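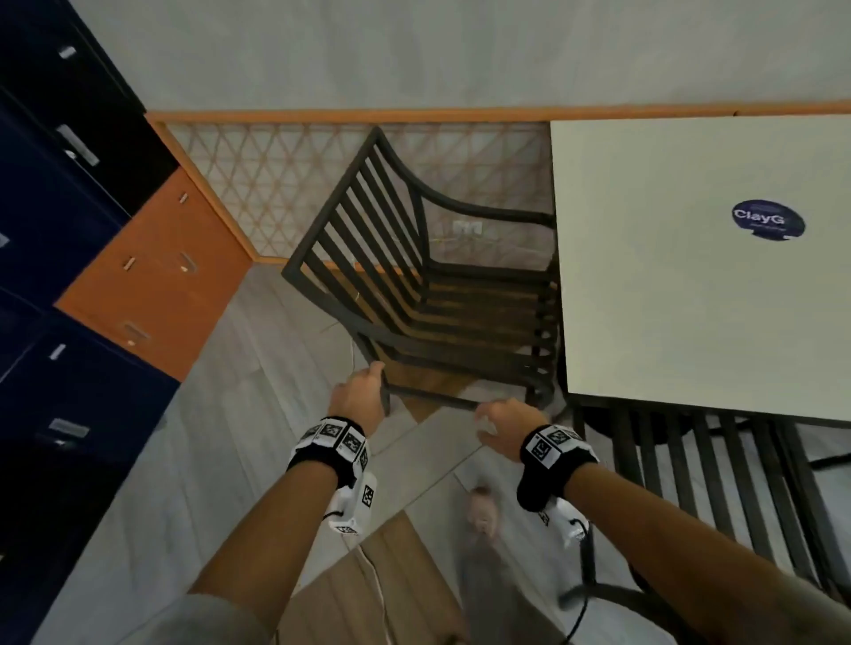 搬椅子也要先校准：Prisgate给Gokement换上新腕带

本站讯 九月以来，Haberkorn的办公区里，早上最先响起来的往往是拖椅子的声音。Prisgate公司把收拾桌椅的机器人Gokement放在这里调试，已经有一段日子了，楼里的人进进出出，也差不多习惯了。前几天，这套设备做了一次比较彻底的保养，重点在机器人“上课”时用的那套手腕追踪装置，机器人本体倒没怎么动。记者跟着看了大半天，回来跟大家慢慢说一说。

Gokement要学的活儿，说出来很家常：把拉出来的椅子推回桌下，把放歪的扶正，有时候还要把椅子稍微抬起来，换一个位置。教它的办法也很朴素，由人戴着设备，在真正的房间里一遍一遍做给它看。双手的位置由腕带来记录，头上的相机负责拍下手和周围的东西，两边的数据对到一起，才算一条完整的示范。

腕带本身是一条黑色的带子，上面排着黑白方格的标记，相机靠这些标记来判断手腕在什么地方、朝哪个方向。下面还连着一个白色的外壳，黑色的线从外壳那里引出来。两只手各戴一条，样子差不多，细看还是分得出来的。

负责这次保养的是Chiến Nông。他在Prisgate管现场设备，讲起话来不紧不慢，手上的活儿却很快。记者到的时候，他正把旧腕带摊在桌上，拿一块软布挨个擦标记。旧腕带用了13个月，有几块标记的边角已经翘了，斜着看还有点反光。

“平常拿个杯子、开个抽屉，翘一点点看不大出来，”Chiến Nông说，“搬椅子就不一样，手要伸下去，要翻过来，手腕转得很厉害，标记一斜，边上那一点点就很要紧了。”

他给记者看了一段前阵子的记录，回放里手的轨迹本来好好的，一到抓住扶手往前倾的时候，就轻轻跳了一下，接着又回到原位。这样的跳动，人看着没什么，机器学进去可就麻烦了，Gokement有一回抓椅子时总要莫名其妙地顿一顿，大家查了好几天夹爪，最后才查到这儿来。

新腕带由Billeck供货，九月初送到。换的过程说起来并不复杂，先把外壳从旧带子上拆下来，检查卡扣，再装到新带子上去，标记面朝外，线留出一小段余量。这段余量留多少，Chiến Nông和同事是商量过的。太短，手臂伸直的时候会扯着外壳，数据跟着一起歪；太长呢，又容易挂到椅子腿或者扶手上。他们现在的做法是戴好以后先把两臂完全伸出去，再弯腰做一个抬椅子的动作，线能松松地垂着，就算合适。

腕带的松紧也有讲究。Chiến Nông要求戴的人握拳、张开，再把手腕左右转一转，外壳不能跟着打滑，可也不能勒得手发麻。袖子要往上推，别盖住标记。这一条写在操作单的最前面，字还特意加粗了，据说是因为天气一凉，大家就老是忘。

装好以后便是校准。校准的时候，戴腕带的人站在桌边，按顺序做12个固定动作，有平举，有交叉，也有低头看着自己两只手慢慢往前送。每个动作停一小会儿，软件那边显示通过了再做下一个。记者也试戴了一回，做到第七个动作就忘了顺序，只好从头再来，旁边的人都很客气，没有笑出声。

校准通过还不能马上开工，接下来要拿椅子试。这里用的是黑色的金属椅，靠背是一根一根的横条，扶手带弧度，和白色的桌子配在一起用。看着结实，抓起来其实挺考人：扶手的弯曲处、前面的横杆、靠背的上沿，都有人习惯去抓，每个人的手势又不大一样。Chiến Nông说，这些不同的抓法他们都想留下来，只是每种抓法都要看清楚手落在哪儿，所以保养后的第一轮测试，总是从双手扶住椅子、把椅子往前倾开始。人从上面弯下腰去，两只手腕几乎都在视野当中，有什么毛病，这一个动作就能露出大半。

房间也没有为了测试专门腾空。靠墙那边的文件柜照旧摆着，有深蓝的，也有橙色的，木格栅隔断也在原来的地方。Prisgate的想法是，Gokement将来要去的地方本来就是这个样子，柜子、隔断、桌角都得让它看惯。地面是浅灰色的木纹板，Chiến Nông倒觉得这种地面不错，颜色淡，椅子又黑，分得很清楚。让他比较头疼的还是光线，下午太阳转过来以后，新标记有时会泛白，所以软件里的曝光设置也跟着调低了一档，上午和下午各存了一套参数。

记者在现场的时候，测试中间也出过一点小岔子。右手那边的信号断了两次，时间都不长，一次刚弯腰，一次正要把椅子放下来。大家先怀疑是新带子的问题，换回旧的试了试，还是断。后来Chiến Nông顺着线一点点摸过去，发现接头没有插到底，稍微一拉就松。他把接头重新插好，加了一个小小的固定夹，又连着做了17次抬起和放下，信号都在，这才把这一项勾掉。固定夹后来给左手也装上了一个，左右一致，以后换人戴的时候少一样要记的事。

至于旧数据怎么办，Prisgate这次也一并理了一遍。截至保养那天，系统里存着2,369条搬动桌椅的示范，凡是腕部轨迹有跳动的，都先挑出来放到一边，由人看过回放再决定留不留。Chiến Nông不愿意一下子全删，他说里面有些动作做得很漂亮，跳的只是开头或者结尾那么一小段，剪掉还能用，扔了实在可惜。这个活儿很费眼睛，同事们轮着来，看累了就起身去倒杯水，顺手把身边的椅子推回去，也算是职业习惯了。

从这次起，腕带的日常检查也改了规矩。每天开工前，戴的人自己看一遍标记有没有翘边、有没有沾上手印，擦的时候用干的软布，不能用带酒精的湿巾，怕伤了表面那层哑光膜。收工以后，腕带要平放进盒子里，线绕成松松的大圈，不可以缠在外壳上。接头每周查一次，发现松动就换，备件放在Haberkorn这边的柜子里，钥匙在前台。

Gokement自己也顺便做了一次简单的保养。夹爪内侧的软垫有点磨平了，换了新的，关节的螺丝查了一遍，头部相机的镜头也擦过。下午晚些时候，工程师让它照着新录的示范试着推了几把椅子，动作还是慢，推到桌边会停下来，像是在想什么，不过先前那种抓住扶手后的停顿，当天的试运行里没有再出现。Chiến Nông站在旁边看了好一会儿，只说还要多跑几天才放心。

按照计划，新腕带会先在Haberkorn用着，同一批桌椅的示范录完以后，再换到带布面的椅子上去。布面椅子软，手指会陷进去一些，腕部的姿势跟抓金属扶手又是两回事，到那时校准动作可能还要添几个。Haberkorn的各位朋友如果在走廊里碰到有人戴着腕带弯腰搬椅子，麻烦稍微绕一下，别踩到地上的线。想试戴的也可以到前台登记，请穿袖口宽松、容易往上推的衣服来。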